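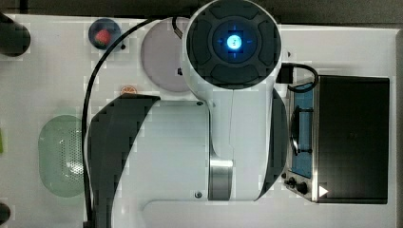

Heltesbridge Sets March Release for Narmont Hockey Set

Heltesbridge will bring back its Narmont hockey line in March after a year off, with a smaller base set and a lower cap on hobby boxes. The company told dealers it will make 1,600 hobby boxes, all of them numbered on the outer seal.

Each box holds 2 autographs and one relic card. The autographs are signed on the card, a change from the last release, when most of them came on stickers. Collectors had complained about the stickers for months, and some shops ended up selling the old boxes below cost.

The checklist leans on retired players from the minor leagues, with a short rookie section at the back. Parallels come in green, copper and black. Black cards are one of one.
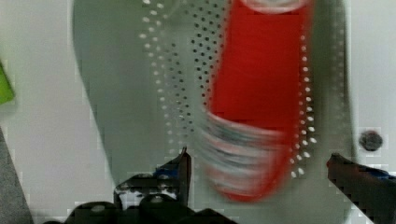

A red beverage can in a gray colander.

Deolinda Arruda, who handles dealer accounts at Heltesbridge, said orders opened last month and that no shop will get more than a case in the first round. "We would like them to reach more counters this time," she said. A second round will follow if any boxes are left.

The Tavares insert set also returns. It has a new die-cut shape – the old one chipped easily at the corners – and falls one to a box. Redemption cards from the last Narmont release are still being filled. Arruda said 954 had been mailed and that the rest were waiting on signatures.

Drastport, which distributes the line, will post the full checklist a week before release. Retail packs are not planned.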